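Print this page | E-mail this page

Selling the Second Summer: A Talk With the Owner of a Children's Resale Shop

August 2018

The owner of Drendeck, a children's resale shop on the north end of Plonau, did not want to open a store. She wanted to get rid of a pile of outgrown clothes in her hallway. She had two kids close in age, and the pile kept growing.

"I took a bag to a shop out on the highway and they gave me four dollars for it," she said. "I drove home thinking, I know what those cost. Somebody is making money here, and I'd like to see how."

She asked that her name be left out of this article. In a town this size, she said, the people who sell to her also see her at the grocery store, and she would like to buy milk without talking about snow pants.

The shop is one long room with a counter at the back and a small office behind it. Before she took the lease it was a place that repaired vacuum cleaners. She kept the shelves and the counter and painted the rest. The sign came later, when she could pay for it.

Drendeck works on consignment. A family brings in clothes, she looks through them, and what she accepts goes on the floor for 60 days. The family gets 45 percent of the selling price. Anything left at the end goes back to them or to the church pantry on the next street.

"People think the hard part is selling," she said. "Selling is easy if the stuff is good. The hard part is standing at the counter with a mother and telling her I can't take the coat."

She turns down more than half of what comes in. Pilling is the most common reason, followed by yellowed collars and stretched necklines. Missing buttons she will accept if the rest is sound, and she keeps a jar of spares. She does not take socks, underwear, or anything with a name written in marker on the outside.

Last year the store accepted 1,767 pieces from families in town and from the farms out toward the river. Of those, 542 were returned or given away. She keeps the tally in a paper ledger and then copies it into a spreadsheet in the evening.

"My accountant would rather I skipped the paper," she said. "But I remember things better when I write them down."

Summer clothes are the strange part of the business. They wear out less than winter clothes, because children grow out of them so fast, and a sundress may have been worn six times. But the season to sell them is short. She starts putting out shorts and swim things in May, and by the middle of July most shoppers are already asking about school clothes.

"I learned that one the expensive way," she said. "The first year I was still taking in bathing suits in August. They sat in boxes until spring, and the elastic in some of them was gone when I opened the boxes."

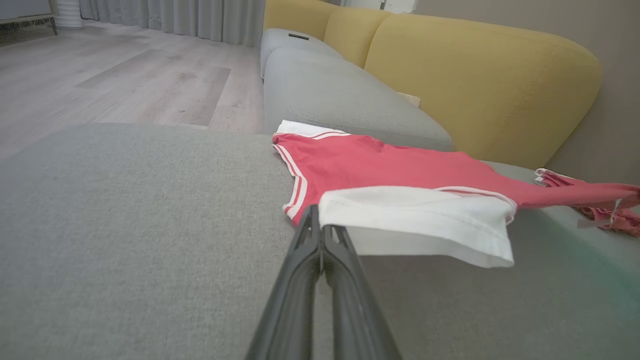

Now she stops taking summer clothes on the last day of June, with few exceptions. Team clothes are one of them. Parents will buy a sports shirt at any time of year, she said, and red and blue sell before anything else. White comes last, for reasons any parent can guess.

Pricing took her a long time to work out. At first she charged a third of what the item cost new, which meant looking everything up. It was slow, and customers did not follow it. These days she has one price for a shirt, one for pants, and one for a dress, and a second, higher price for things in very good condition. Coats and shoes she prices one at a time.

Most of the washing is done before clothes reach her. Her rule is that they must come clean and folded. When something has a small mark she thinks will come out, she soaks it overnight in cold water with dish soap and tries again in the morning. She has tried most of the stain removers sold in stores and went back to the dish soap.

"If it doesn't come out in two soaks, it isn't going to," she said. "You have to stop there. I used to spend an hour on a three-dollar shirt."

She would like more boys' clothes in the larger sizes. Past age eight, she said, boys wear the knees out of everything, and what is left gets handed to a cousin. She has asked about it in the shop's newsletter, which goes to 641 households, and the answer was mostly that people wanted to buy those sizes too.

Asked whether the store makes a living, she took some time to answer. It pays the rent, it pays one part-time worker, and it pays her a little less than she made in her old job at the county office. January and February are thin. September carries much of the year.

She has been offered the empty unit next door and has said no so far. A bigger shop would mean strollers and cribs, and those come with recalls and safety rules to keep up with. She would rather stay with clothes.

"I like that it all fits in a bag," she said. "They carry it in, somebody else carries it out. I can lift everything in here by myself."

Drendeck takes drop-offs in the mornings only, by appointment. Fall and winter clothes are being accepted now.

Print this page | E-mail this page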